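Budget for the hours, then buy the arm

Jun 20, 2020

Most of the equipment plans I get asked to read begin with the robot. There is a quote from Nukden or Vurner on page one, a delivery date in March, and then a line near the bottom called "data" or "training" with a round number against it. I think the page should be turned upside down.

An arm is a known cost. You can get three quotes for it and argue them down. The hours spent showing it how to handle ordinary things are much harder to price, and they carry on long after the invoice is paid. At Hilstead we planned for 232 hours of hand-held gripper work in the first round. We used 606. The money came out of the maintenance line, where it was badly missed.

Hand-held grippers are still the cheapest way in that I know of. You can run 2 of them in a kitchen with things from the shopping, and no arm needs to be on site.

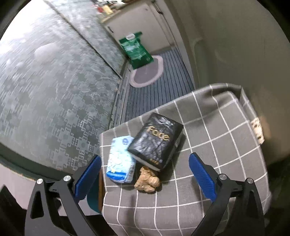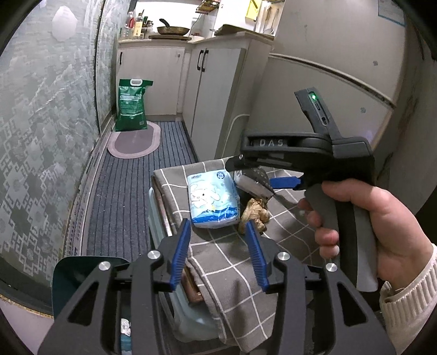
What they do need is people, and people need paying, travel and breaks. They also need spares. Finger pads wear, screws work loose, and a pair out of action for a week costs more in idle wages than a box of parts. I now put 15 per cent on top for spares and would not sign a plan without it.

Ahmadpour, who supplied our second batch, offered a lease. I was against it at first – leasing usually suits the seller – but for a job with an unknown length it was the right choice. We could hand kit back as the work slowed down.

The arm can wait a year. Prices move, and by then you will know what you want it to pick up. If the finance office insists that the money is spent before the year end, buy storage and spares with it.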